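Fultance Hand-Held Gripper – Set-Up Guide
Section 5: Comparing finger sets on cloth

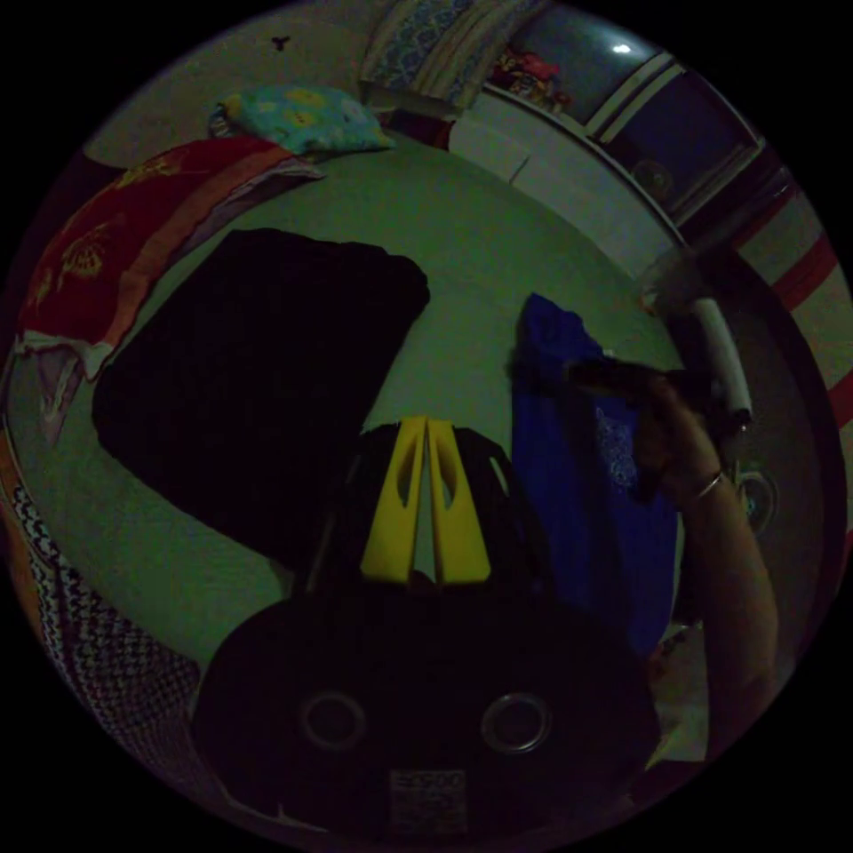

Drurden asked after the last revision whether the soft fingers could be skipped for thin fabric. They can't, as the comparison needs both sets run on the same pieces.

Before you start, lay out at least one dark garment and one brighter cloth on a bed or other soft surface. Leave a clear gap between them.

1. Fit the first finger set and tighten both screws by hand.
2. Close the fingers fully. The inner edges should line up along their whole length.
3. Start the Fokus recorder and wait for the green light.
4. Pick up each cloth by a corner, lift, and set it down in the gap. Do this 10 times.
5. Stop the recorder, change the fingers, and repeat from step 2.

Note: In low light, set exposure to manual – automatic exposure drifts when dark fabric fills the view.

Caution: Keep your free hand away from the fingers while they close.

If the log shows error 593, the grip sensor has lost its zero point. Open the fingers, hold the trigger until the tone stops, and run the set again.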